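Accueil Ateliers Fiches terrain Matériel Contact

Fiche de contrôle – poste de démonstration à deux pinces tenues à la main
Site : Falelport, séances à domicile
Version de juin, avec mes commentaires

Je remets la fiche au propre, parce que l'ancienne était devenue illisible à force de ratures. On la remplit avant chaque séance où l'on montre une tâche au robot avec les pinces à main. Les cases sont courtes, mes remarques beaucoup moins (désolée, j'ai tendance à raconter ma vie dans la colonne « observations »). Celles de cette fois viennent du passage de jeudi, chez une participante du projet Tusska, pour la tâche « rangement de petits objets ».

1. AVANT D'ENTRER

[x] Accord de la personne qui habite là, signé et relu avec elle
[x] Pièces où l'on peut filmer, pièces où l'on ne filme pas
[x] Heure de fin convenue
[ ] Animaux dans le logement : question oubliée

Pour les animaux, c'est ma faute, j'ai sauté la ligne. Il n'y en avait pas, mais je laisse la case vide, je ne vais pas la cocher après coup. Concernant les pièces, on regarde aussi ce qui se voit par les portes ouvertes ! Une démonstration tournée vers le couloir montre vite le fond de l'appartement, et on ne s'en aperçoit qu'au moment de relire.

2. LES PINCES

[x] Ouverture et fermeture sans point dur, les deux côtés
[x] Vis des bras serrées
[x] Mousses bien collées, pas de bord qui se relève
[x] Poignées propres
[~] Rien qui pende près des mâchoires : à revoir

Les mousses tiennent bien depuis qu'on a changé de colle. Chez Després ils nous avaient conseillé de les remplacer toutes les 100 prises, je trouve ça sévère, j'en suis à 235 sur un jeu et il ferme toujours droit. Je note quand même le chiffre à chaque fois, comme ça on saura. Ma réserve porte sur la petite étiquette en tissu qui pend sous la mâchoire droite. Elle ne gêne pas la fermeture, mais avec des objets aussi petits je préférerais la voir coupée ou scotchée.

3. LA TABLE ET LES OBJETS

[x] Table stable, on appuie des deux mains pour vérifier
[x] Nappe qui ne glisse pas
[x] Verre à l'écart du trajet des pinces, ou bien fermé
[x] Aucun objet coupant sur la table
[~] Fils et cordons dégagés : à revoir

J'ai fait le point sur cette partie pendant une prise, accroupie à côté de la table. C'est souvent là qu'on voit ce qui va coincer, bien mieux qu'en regardant la table au repos. 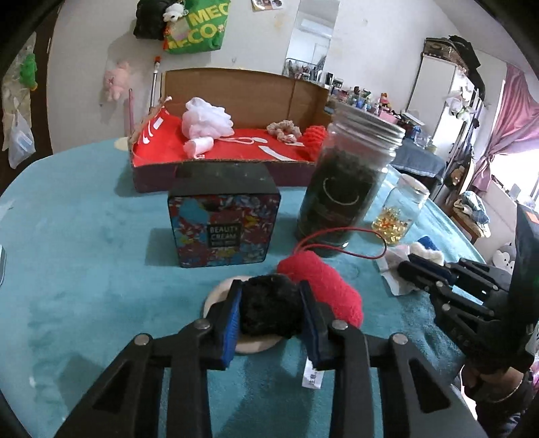

Point 3 – pompon noir entre les mousses de la première pince, seconde pince à droite, côté mouchoir froissé. Cordon rouge à surveiller juste derrière.

Le cordon, donc. Il est fin, il fait une boucle au-dessus de la peluche tricotée et il part vers la droite, du côté de l'autre pince. Une mâchoire qui se referme dessus et toute la peluche peut suivre. Rien de dangereux, mais la démonstration est fichue et le robot apprendra à traîner des choses derrière lui. Consigne : on replie le cordon sous la peluche, ou on met la peluche dans la boîte en carton avant de commencer.

Les bocaux en verre, je les accepte, ils ont leur couvercle. On ne les soulève pas à la pince tant que la personne n'a pas fait au moins 2 séances. Celui qui contient des gélules, je voudrais d'ailleurs qu'on l'éloigne pour de bon, la règle est la même partout : ce qui s'avale ne reste pas à portée des prises. J'ai hésité à mettre « non conforme » et puis j'ai gardé la remarque, à vous de me dire.

La nappe en peluche, j'étais contre au départ (ça s'accroche, ça fait des plis). Eh bien je change d'avis, elle amortit joliment les chutes et elle donne au robot autre chose à voir que nos plateaux tout lisses de l'atelier !

4. LA PERSONNE QUI MANIPULE

[x] Assise ou debout, coudes libres
[x] Manches remontées
[~] Bijoux retirés : non fait
[x] Pause proposée à mi-séance
[x] Sait qu'elle peut arrêter quand elle veut

Bracelet gardé au poignet. Il est fin, il ne descend pas sur la poignée, je n'ai pas interrompu la prise. Mais la fiche dit « retirés », alors je mets la réserve. Prévoir une petite coupelle dans la mallette pour les bijoux, on l'oublie toujours et les gens n'aiment pas poser leurs affaires n'importe où – je les comprends.

5. PENDANT ET APRÈS

[x] Gestes lents, sans à-coups
[x] Les deux pinces ne se croisent pas au-dessus d'un objet
[x] Prises ratées conservées et marquées comme telles
[x] Objets remis à leur place avec la personne
[x] Copie des enregistrements avant de partir

Sur les prises ratées j'insiste, certains les effacent encore par politesse. Gardez-les ! À l'atelier Arnholm on en a besoin pour trier, et sur les 82 prises de la séance il y en avait presque 10 à mettre de côté, ce qui me paraît très correct pour des objets mous.

AVIS : séance autorisée, avec réserves
À reprendre avant le prochain passage : étiquette de la pince, cordon, bocal de gélules, coupelle à bijoux, question sur les animaux.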